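The arm, the cup and me

2022-06-23

I have worked in the prep kitchen at Dondell for long enough to have outlasted two dishwashers, a combi oven and a coffee machine that everyone loved more than they loved me. So when the email arrived in September with the subject line "Exciting changes to how we plate", I did what I always do with exciting changes and went to check the rota.

The rota was fine. It stayed fine all winter. What we got first was a series of lunchtime talks from a firm called Jinov, who do the software, and a lot of biscuits. I learned that our job consists of "pick events". A pick event is when you pick something up. We do 316 of them in a breakfast shift, according to a spreadsheet I was shown and have been brooding over ever since. I would have guessed more. My knees would certainly have guessed more.

Before any arm does anything in a real kitchen it does it in a made-up one, on a computer, over and over. We were given a login so that we could watch and leave comments, and I have become a regular. Some people have box sets. 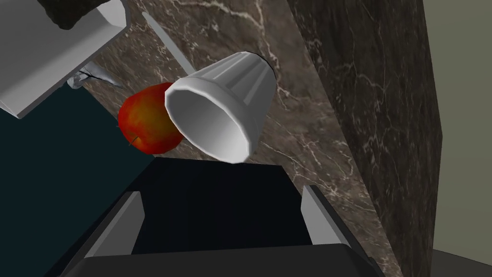

Cup in mid-air and apple behind it, above the simulated worktop, seen from over the gripper.

I will say this for the pretend kitchen: the marble is lovely. Our own worktops are steel with a dent in them from the Christmas before last. I left a comment asking whether the marble came with the package and was told, politely, that surfaces were out of scope.

Commenting is now part of my job, 90 minutes a week of it, and it has its own line on my timesheet. I was suspicious at first. You do wonder, when they ask how you hold a cup, whether you are being consulted or copied out. I think the answer is both, and I would like the pay to reflect both, and I've put that in a comment as well. It is marked "open".

The odd part is finding out what you know. I could not have told you how I pick up a ribbed cup until I had to write it down for someone who had never washed one. You don't squeeze it at the rim, you come in lower, and you check what's next to it before you lift. That took me three goes to get into a sentence, and the reply was "Can you define 'check'?" I went for a walk round the bins.

There are five of us on mornings and we have split fairly evenly. Two are all for it, on the grounds that anything which empties a dishwasher at six in the morning is welcome to the work. Two are against, and have been against everything since the lockers were moved. I am the fifth, and I get asked to sit in meetings.

Nobody has lost hours so far. I put it that way because that is how it was put to us, with the "so far" left off, and I have put it back on. What has changed is the talk. People used to say "I'll do the cups". Now they say "that'll be the arm's job", about anything dull, including things no arm has ever been offered, such as ringing the fruit supplier.

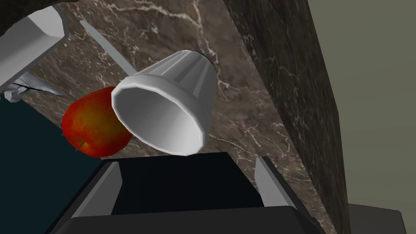 My sister, who packs orders at the Dreken warehouse, has been through all this already. Theirs went in three years ago. Her advice was to learn where the stop button is and to be nice to whoever comes to service it, which is more or less how she deals with the whole of Dreken. She also said the worst of it was the waiting about. The machines were quick enough, but when one of them went into a sulk there she'd be, standing with a trolley, paid to watch a light go from amber to amber.

I asked Jinov about the waiting. They said it was a very good question and wrote it down, so that's two of mine they've got now.

The real arm is due after the summer, to be bolted in by Obradović, the fitters who did our extraction hood and left the place cleaner than they found it. It's going at the end by the pot wash, where the toaster is. There has been far more feeling about the toaster than about the arm. It has to move to the other wall, next to the fridge, and the two who are against things have asked for that in writing.

I've got my next lot of comments to do tonight. I still haven't defined "check".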